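Bimanual handoff, stock fingers vs. Skesano pads
Forum: Grippers and end effectors

seixas_bench
Comparing finger sets on a two-arm cell. Test part is a light blue disc on a wood table. Wrist view, then two from the fixed camera.
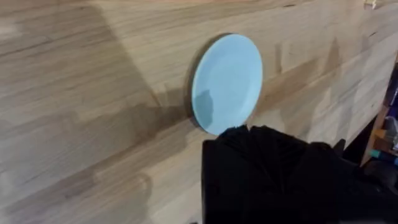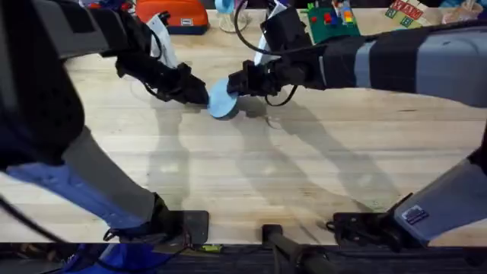
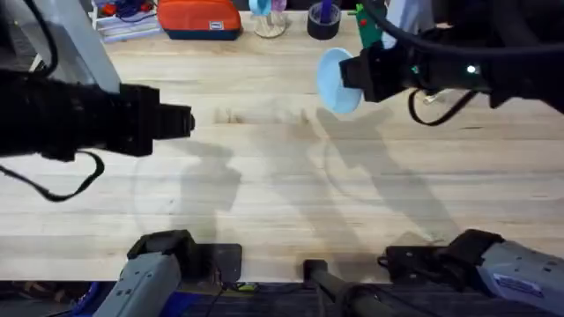
Lorncombe, 6 December 2025

33 handoffs per finger set, same controller gains. Stock fingers dropped 2. The Skesano pads dropped none but released late, up to 155 ms behind the command. Desia controller on both arms.

tarn_ohm
Late release is the pads sticking. Try a harder compound before touching the gains.

seixas_bench
Possible. The delay is in the log on the right arm only, though, and both arms have the same pads.

kjoint4
I would look at the wrist camera first. In the top shot the gripper is a black mass right by the rim and its shadow is on the plate. If you segment on color, that shadow moves your edge estimate.

tarn_ohm
Disagree. A bad edge estimate gives you a bad grasp, it does not give you a slow release.

kjoint4
It does if release waits on a vision check – his might.

seixas_bench
It does wait on one. I will rerun with the check off and post the log. Not buying the 1699 force sensor until then.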